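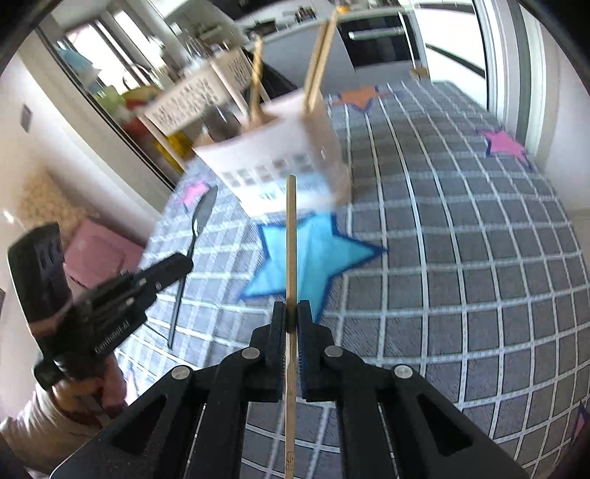 # Irislow Tabletop Set: Small Utensils on Patterned Cloth

Data card and README for the small-utensil part of the Irislow household collection. Maintained by Hryhorii Kuzmenko. Labels reviewed by Kanyarat Suksawat.

## Scope

The set covers light utensils and sticks handled on a dining-height table: picking up, moving across the cloth, laying down, and placing in a basket. It doesn't cover crockery, glassware, food, or anything with a blade. Those are in the Verkov set, which has its own card and a different label scheme.

There are 140 sequences. Of these, 57 have reviewed labels. The rest carry first-pass labels only and are marked `draft` in the index.

## Object classes

- `stick_wood` — straight wooden stick, pale, no fork or paddle at either end. Chopsticks are labeled as `stick_wood` when single and `chopstick_pair` when handled together.
- `spoon_metal` — any metal spoon, whatever the finish. Dark and bright spoons share one class. Finish goes in the `tone` field.
- `basket_plastic` — open plastic basket on or near the table. Treated as a container even when nothing is placed in it during the sequence.
- `cloth` — table covering. Never labeled as a target.
- `other` — anything held or moved that doesn't fit the classes. Add a short note.

The star shapes on the gray checked cloth are print. They come in several colors, including light blue, pink, and orange, all with dark blue outlines. Don't label them as objects. First-pass labelers marked the large light-blue star as a coaster in four sequences, and these have been corrected.

## Surface

The white lines on the gray cloth form square checks. Use them as a rough guide to direction only. They bend strongly toward the sides of the wide-angle view, and the cloth can shift when a utensil is dragged, so a position read from the checks at the start of a sequence may be wrong by the end of it.

Sequences on the bare table are listed separately under `surface: plain`. Don't mix the two when comparing placement error.

## Labeling rules

1. A utensil is `held` from the first moment both sides are in contact until either side lets go. One-sided contact is `pushed`.
2. For `stick_wood`, record orientation as `upright`, `tilted`, or `flat`. A stick that rises straight up the picture is `upright`, even if its lower end is hidden.
3. For `spoon_metal` lying on the cloth, record the direction the bowl points, relative to the basket: `toward`, `away`, or `across`.
4. Utensils that nothing touches still get a label. A spoon beside the work area is `idle`, not `other`.
5. Heavy blur on one side is no reason to drop a sequence if the target utensil is clear. Set `blur` to `left`, `right`, or `both`.
6. If the stick passes in front of a printed star, outline the stick only. Pale wood over the light colors gives a weak edge, and automatic outlines tend to spill into the star.

## Files

`index.csv` has one row per sequence: id, surface, target class, label status, reviewer initials.

`labels/` has one file per sequence, in the same order as the index.

`notes/` has free-text remarks. These are uneven. Early ones use "rod" for `stick_wood` and "tray" for `basket_plastic`. The terms were left as written.

## Known problems

- Thin sticks are lost by the default outline tool when seen against the basket. Redraw by hand.
- Dark spoons on the gray cloth have low contrast along the handle. The bowl is usually fine. Where the handle can't be followed, end the outline at the last clear point and set `partial`.
- `across` was added to the bowl directions in March. Draft labels made before then use `toward` or `away` for every spoon, and should be read with care.
- Two sequences have the wrong surface value in the index. Both say `plain` and should say `cloth`. A fix is waiting on the next index rebuild — the ids are in `notes/surface_errors.txt`.

## Versions

Current release is dated August 19, 2018. It replaces the Aravena draft, which used a single class for all utensils and can't be converted automatically.

Send label corrections with the sequence id and the field name. Corrections to outlines need a redrawn file.

Contact: Hryhorii Kuzmenko, Skasside | © Skasside 2018 | Back to top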